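Two grippers, one pile of plates

November 11, 2021
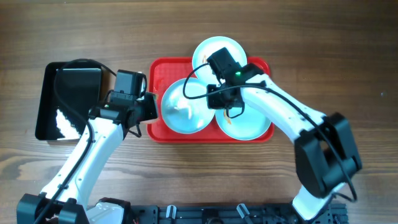 Plates, red tray, black bin, both arms in position. The orange marks may be sauce.

So the Fulitz fingers finally came and I have spent most of the week swapping them on and off the arms when I should have been doing other things. I'd been running the stock Sikus ones since the summer and they were all right on blocks and cups, but plates were driving me up the wall. A plate on a tray is a horrible thing to pick up! There's hardly any edge to get hold of, it slides when you nudge it, and if you come in a touch too low you're shoving the whole tray across the table (ask me about the scratches).

The test was as plain as I could make it. Three plates on the tray, close together and overlapping the rim, one arm does the lifting and the other keeps the tray still. I gave each set of fingers 16 goes at the same plate and wrote down what happened in the back of my shopping notebook. Drops, slips, and a column headed "daft" for everything else.

The Sikus fingers are stiff and quite flat at the tip, and they like to come in square. When they got under the rim they held on beautifully. Getting under the rim was the trouble. Turning the wrist 90 degrees helped with the plate nearest the arms but made the far one worse, as the elbow ends up somewhere silly and the cable starts pulling.

The Fulitz ones are softer and give a bit as they close, so a sloppy approach gets forgiven. I liked them straight away. Then I tried them with sauce on the plate and they went skating off, which I should have seen coming. A strip of rubber from the Plidevside offcuts bag sorted most of it, though it's already peeling at one corner and I need a better glue.

Cables next. I've got them looping over the tops of the arms with plenty of slack and I still don't love it - too much and they wander over the bin, too little and the wrist fights you. Clips are on the list.

I had a quick play with the Rusnák controller as well while everything was out. It's smoother on slow moves, definitely, but the menus are a maze and it forgot my speed limits twice. Back on the old one for now.

Fulitz on the right arm, Sikus on the left, that's how it's staying until the rubber gives up. Bowls after that, if I can find three the same.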